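How to Label the Buttons, Switches and Breakers in Your House So Other People Can Use Them

Every house has a panel that only one person understands. In mine it was the strip of switches by the basement stairs, and the one person had sold us the place and moved to Tucson. For almost 9 months we turned off the sump pump every time we wanted light in the laundry room.

You can fix this in a weekend. The job is mostly walking up and down stairs, plus a small amount of shouting.

What you need

A label maker or a fine permanent marker and white tape. I use an old Andedero label maker that eats batteries, but masking tape and decent handwriting will do fine. Also a notebook, rubbing alcohol, a rag, a plug-in lamp, and a helper with a phone. The helper should be somebody who won't wander off to make a sandwich during the breaker section.

Step 1. Walk the house and write down every control

Start at the front door and go clockwise. Include the thermostat, the garbage disposal, the attic fan, the garage door button, the water heater and whatever that thing in the hall closet is. Don't label anything yet. Labels made on the first pass are wrong, and wrong labels last for decades.
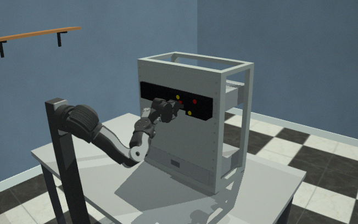 Page 7

Put each control on its own line, with three columns: where it is, what it does, and what people think it does. The third column is where your labels come from. If your mother-in-law believes the left switch runs the porch light, the label on the left switch needs to say NOT PORCH.

Step 2. Test the mysteries

Take the lamp to each outlet and try the switches one at a time. Many "dead" switches run half an outlet behind the couch. Flip it, look, flip it back, write it down. If a switch still does nothing after you've tried every outlet in the room, call it SPARE and leave it alone. Don't take the cover off to find out. That is a job for an electrician, and it's how you get to meet one on a Sunday.

For breakers, shut down the computers first and warn anyone who is on a call. Your helper stands in a room with the lamp on and the phone to their ear while you switch off one breaker. They tell you what died. You switch it back on and go to the next. Leave the panel cover screwed in place the whole time; everything you need is on the outside of it. If a breaker feels warm, buzzes, or won't reset, stop and get somebody licensed.

Step 3. Decide on the words

Say what the thing does, in the fewest words a tired person can read. KITCHEN OUTLETS, LEFT WALL is good. K-OUT L is a code, and you will forget it by spring. Skip room names that depend on family history. "Danny's room" has been a sewing room since Danny got married.

Don't lean on color alone, either. Red means stop to one person and hot to another, and some people can't tell it from green in the first place. Color is fine as a backup to a word.

Step 4. Clean, then stick

Wipe the surface with alcohol and give it a minute to dry. Kitchens need two passes (you'll see why when you look at the rag). Press the label down from the middle outward. Put it above the control, so a hand reaching for the switch doesn't cover the words.

Keep labels off vents, off the edges of doors, and off any printing the manufacturer put there, particularly warnings and ratings. On the inside of the breaker door, fill in the paper directory in pen and write the month next to it. Mine says November, in letters large enough to read by flashlight. 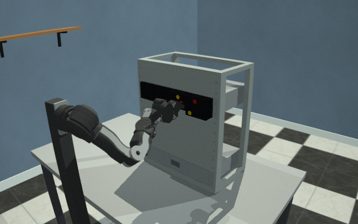 Algirdas Paju wrote in to say that he skipped the marker and printed everything, then found that the cheap tape went blank over his stove inside a year. He now uses laminated tape near anything that gets hot, and he wishes I'd said so before he did the whole kitchen. Fair enough. Consider it said.

Step 5. Try it on a stranger

Ask a guest to turn on the back hall light. Say nothing. Keep your hands in your pockets. If they get it on the first try, the label stays. If they stand there with a finger in the air, going back and forth between two switches, rewrite it.

Step 6. Make the one-page list

Copy the notebook onto a single sheet: main water shutoff, gas shutoff, main breaker, furnace switch, and then the oddities. Tape it inside a cabinet door and give a copy to whoever feeds the cat. Mine ends with "basement stairs, second switch from left: SUMP PUMP, LEAVE ON," underlined hard enough to tear the paper.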